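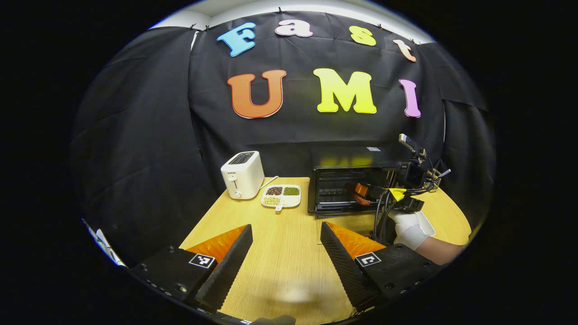 Perguntas frequentes: mesa de triagem e torra de pão

Página mantida por Nghĩa Đinh. Última revisão: 20 de maio.

Para que serve um prato com divisórias na triagem de leguminosas?

Mantém os lotes separados durante a inspeção. Cada compartimento recebe um só tipo de grão: os feijões castanho-avermelhados escuros, os feijões verdes pequenos e os grãos amarelo-claros não devem partilhar a mesma divisória, porque têm tempos de demolha e de cozedura diferentes.

Qual é a quantidade máxima por compartimento?

100 g. Acima disso os grãos sobrepõem-se e as pedras pequenas ficam escondidas no fundo. Para quantidades maiores, trabalhar em várias passagens e despejar cada passagem no respetivo frasco antes de iniciar a seguinte.

Um prato branco é obrigatório?

Não, mas é recomendado. O contraste facilita a deteção de grãos partidos, furados ou manchados nos tipos escuros e verdes. Para grãos claros, usar uma segunda passagem sobre um pano preto.

Que frascos usar depois da triagem?

O modelo Ziller de 700 ml, com tampa de rosca. O modelo Harkitz tem a mesma capacidade, mas a boca é mais estreita e obriga a usar funil. As tampas dos dois modelos não são permutáveis.

Como etiquetar?

Tipo de grão, mês de compra e iniciais de quem fez a triagem. Os lotes comprados em dezembro levam também a indicação do ano, para não se confundirem com os da época seguinte.

Os grãos podem ficar na mesa junto da torradeira?

Sim, com a torradeira desligada. Durante a torra, o prato deve ficar afastado – o calor libertado pelas ranhuras seca a película dos grãos e as migalhas caem nos compartimentos.

Como se utiliza a torradeira SUPOR?

Introduzir o pão, regular o botão redondo na parte inferior da frente e baixar a alavanca branca. Começar por uma regulação baixa e corrigir na torra seguinte. Consultar o manual do aparelho para os limites de utilização.

Como se limpa a torradeira?

Desligar da tomada e deixar arrefecer por completo. Limpar o exterior com um pano húmido bem torcido. Não introduzir facas, garfos nem escovas metálicas nas ranhuras. O exterior branco marca com facilidade; evitar esfregões.

Que produto se aplica no tampo de madeira clara?

Óleo Ostapchuk para madeira, em camada fina, no sentido do veio. Deixar absorver, retirar o excesso com um pano seco e só voltar a usar a mesa no dia seguinte. Não aplicar cera por cima.

E se cair água no tampo?

Secar de imediato. Se a madeira clara ficar manchada, lixar ligeiramente com grão fino, no sentido do veio, e voltar a aplicar óleo. O produto Ciser não é adequado para este tampo – destina-se apenas a superfícies envernizadas.

Onde se deitam os grãos rejeitados?

No recipiente do composto, exceto as pedras. Os grãos com sinais de inseto vão para um saco fechado e saem da cozinha no mesmo dia.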